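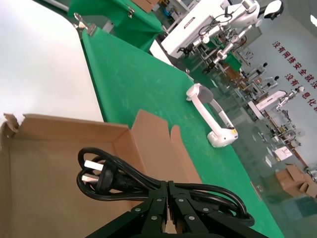
A coiled black power cord with a two-pin plug.

Zonell opens free cable and small appliance returns at all Trakska shops

Households will be able to hand in unwanted cables, chargers and small electrical items at every Trakska shop from June, under a new agreement between the retailer and the recycling firm Zonell.

The service is free and there is no need to buy anything. Items do not have to have come from Trakska in the first place, and they do not have to be in working order. Each shop will have a collection point near the entrance, open during normal shop hours.

The two companies ran a trial at 3 shops over the winter. Customers brought in 868 kilograms of material during that time, most of it power leads, phone chargers, extension cables and old radios. Trakska had planned to end the trial in spring but kept the collection points open after customers went on using them.

Zakhar Ostapchuk, head of collections at Zonell, said: "People hold on to leads long after the kettle or the printer has gone. They know there is copper in them and they don't like to put them in the bin, so they go in a drawer. We wanted somewhere people could take them on the way to buy milk."

What can be handed in

The collection points will take mains leads, USB and phone cables, chargers, adaptors, extension leads, headphones, remote controls with the batteries removed, hairdryers, toasters, kettles, irons, radios, clocks and electric toothbrushes. Leads with overseas plugs are accepted, including those brought back from trips abroad or supplied with imported goods.

Larger items such as microwaves and vacuum cleaners cannot be taken, as the containers are not built for the weight. Light bulbs and loose batteries should go in the separate tubes already in place at Trakska shops. Anything that contains a swollen or damaged battery should not be brought to a shop. Zonell asks customers to ring its helpline, which will arrange a suitable drop-off.

Cables should be loosely coiled and tied with string or a bit of tape. Plugs can be left on. Customers with more than 10 kilograms to hand in are asked to speak to a member of staff before filling the container.

What happens next

Containers will be emptied once a week, or sooner at the busier shops, and taken to the Zonell depot at Kuzmenko Road. Staff there sort the contents by hand. Leads in good condition with a common fitting are set aside, tested and passed on for reuse. The rest are shredded, and the copper is separated from the plastic covering.

The copper is sold to metal processors. The plastic is harder to place - old cable covering is made from several different materials and some of it cannot yet be recycled. Zonell says it will publish the share of material reused, recycled and thrown away for each three-month period, starting in the autumn.

Small appliances are checked for faults. Those that can be mended cheaply will go to Truleo, a repair workshop that sells tested second-hand goods with a six-month guarantee. Truleo expects to take on 200 items a month to begin with and is training two more bench technicians.

Phones, tablets and computers are not part of the scheme. Ostapchuk said this was because of the personal data they can hold.

"We looked at it and decided against it for now," he said. "A toaster doesn't have your bank details in it. If we take phones we need locked containers and a different kind of van, and that is a separate job."

Trakska will pay for the containers and the signs, and Zonell will cover collection and sorting. The agreement runs for two years, with a review after the first.

Schools and community groups that would like to hold a one-day collection of their own can borrow a container from Zonell free of charge. Requests should be made at least four weeks ahead and should say whether there is level access for a van.

A list of shops and their opening hours is available at Trakska customer service desks. Printed leaflets showing what can and cannot be handed in will be at the tills from the first day of the scheme.

Ends

Notes to editors

Trakska is a grocery and household goods retailer. Zonell collects and sorts electrical waste from shops, offices and public buildings. Truleo repairs and resells small household appliances.

Interviews with Zakhar Ostapchuk and visits to the Kuzmenko Road depot can be arranged through the Zonell press office. Visitors to the sorting floor will need flat, closed shoes.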